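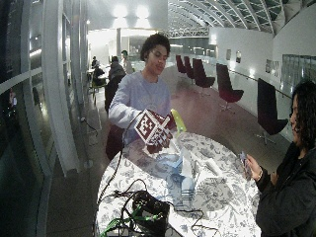

The lease on my old car ran out at the end of the summer, and I decided I was done leasing. I wanted to buy something used, pay it off fast and keep it until it fell apart. I gave myself a budget and two months. It took the whole two months, and I finally signed the papers last week. A few people at work have asked how I went about it, so I'm writing it down once.

I live outside Cistau, which has two franchise dealers and a handful of small lots along the county road. The next real choice of cars is in Probert, a bit under an hour away. I wanted a small wagon or a hatchback with a manual transmission if I could get it, and an automatic if I couldn't. I could not get it. In two months I saw one manual listed within driving distance, and it was sold before I called back.

I started with the listing sites, like everybody. I made a spreadsheet with the year, mileage, asking price, number of owners and how long the car had been listed. The last column ended up being the most useful one. Cars that were priced right were gone in a week. Cars that stayed up longer than a month had something going on, usually the price, sometimes a salvage title mentioned in the very last line of the ad.

Prices for the same car were all over the place. I found two wagons of the same year and trim, with mileage close enough that it shouldn't have mattered, and the one in Probert was $1,261 more than the one at a lot near me. I called both. The cheaper one had an accident on its history report and the seller told me so right away, which I appreciated. The more expensive one had new tires and a timing belt done with receipts. Once I priced those jobs out, the gap was mostly gone.

I ended up test driving seven cars. Most of them don't deserve a paragraph. One smelled so strongly of air freshener that I drove with the windows down and still had a headache after. One pulled to the right. One was fine in every way but the seat wouldn't go up high enough for me to see over the hood, and I've learned from the last car that I don't get used to that kind of thing.

The fourth was at Rimov Auto, one of the small lots. It was a gray hatchback, five years old, one owner. It drove well and I liked it. I asked if I could take it to my own mechanic and they said yes, leave your license and have it back by closing. My advice is to walk away from any place that says no to this. I asked at every lot I visited and two of them said no. One said their own inspection was good enough.

The inspection cost me $438 in total over the whole search, for four cars. That sounds like a lot to spend on cars, three of which I didn't buy. On the gray hatchback my mechanic found a leak at the rear main seal and rust starting on a brake line. Neither one was visible from where I was standing in the lot. Rimov offered to fix the brake line and knock some money off for the seal. I thought about it for two days and passed. They were decent about it.

Somewhere in there I also got a quote from Vutis, one of the online sellers that delivers the car to your driveway. The website is easy to use, I'll give them that. The car I picked looked good on the screen and the price was fair until the last page, where there was a delivery charge and a document fee and a protection package that was already checked. You can uncheck it, but you have to open a second menu to find the box. With everything off except delivery it was still more than buying locally. You get a few days to return it, and I can see that working for someone who has no dealers nearby. I wanted to sit in the thing first.

The car I bought was at one of the franchise dealers in Probert, a trade-in they had put out that same morning. Blue wagon, automatic, cloth seats, all the service records in a folder in the glove box. My mechanic found worn front brake pads and nothing else. I used that to ask for a little off, and got half of what I asked for.

Then came the finance office. I had a preapproval letter from my credit union and I put it on the desk first thing. The dealer came back with a rate slightly below it, so I took theirs — check that there's no prepayment penalty if you do this, because I asked and had to wait while they found the page. After that I was offered an extended warranty, paint protection, wheel and tire coverage and window etching. I said no to each one. It took longer than the test drive. The monthly payment is how they show you everything, so every add-on looks like the cost of lunch. Ask for the total price instead and write it down yourself.

A few smaller things I would tell someone starting now:

Call your insurance company with the VIN before you sign. My premium went up more than I expected going from the old car to this one, and I would have liked to know that in week one.

Go on a weekday if you can. Saturday at the Probert dealers was packed and I waited a long time for someone to find a key.

Start the car cold. I began asking sellers not to warm it up before I got there, and at one lot the hood was hot anyway when I put my hand on it.

Check that both keys exist. My wagon came with one. The second key is on order, and the dealer agreed in writing to pay for it, which I only thought of at the last minute.

Winter tires are next. The shop in Cistau is booked until December — I should have called them in September — so I may put them on myself in the garage if I can borrow a decent jack. I'll also need new floor mats, since the ones in the car are worn through under the driver's heel. Other than that it has been fine. I've put two tanks of gas through it so far and I'm keeping the receipts to see what mileage it really gets.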